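Breltmont Lodge stands at the upper end of the Vallby road, 163 kilometres from the nearest rail station, and has received travellers since the valley was first opened to walkers. The present building contains 14 guest rooms, a dining room and a reading room facing the river. My wife and I stayed for four nights in June, and the following notes are offered to readers of this blog who may be considering the same journey.

Access is by sealed road as far as Kadlec, after which the surface is gravel for the final nine kilometres. Vehicles with low clearance are permitted but should proceed slowly through the second ford. The lodge operates a shuttle from the Kadlec post office at 2 p.m. each day, and seats must be reserved the evening before. The fare in our case was $88 for two persons, return, with luggage.

Rooms on the upper floor are preferable. They are quieter than those beside the kitchen and catch the morning sun, although the stairs are steep and there is no lift. Ours, number seven, had a firm double bed, a good reading lamp and a heater that required some patience. Breakfast is included in the tariff. Dinner is charged separately and must be ordered by noon.

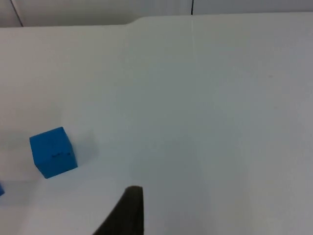

Candela Llorente wrote after my earlier note on the valley to advise that the shuttle does not meet the late coach, and that travellers arriving by that service should arrange to spend the night in Kadlec. She added that the bakery there opens at six and will pack a lunch on request.

The principal walk from the lodge is the Storna track, which climbs through beech forest to a stone shelter and returns by the same route. We allowed five hours and used all of them. Water is available at the lower bridge only. The shelter has bunks for eight and may not be booked.

Guests who prefer a shorter outing may follow the river path to the old weir, a level walk of 40 minutes each way. The path is muddy after rain and the lodge lends boots in most adult sizes.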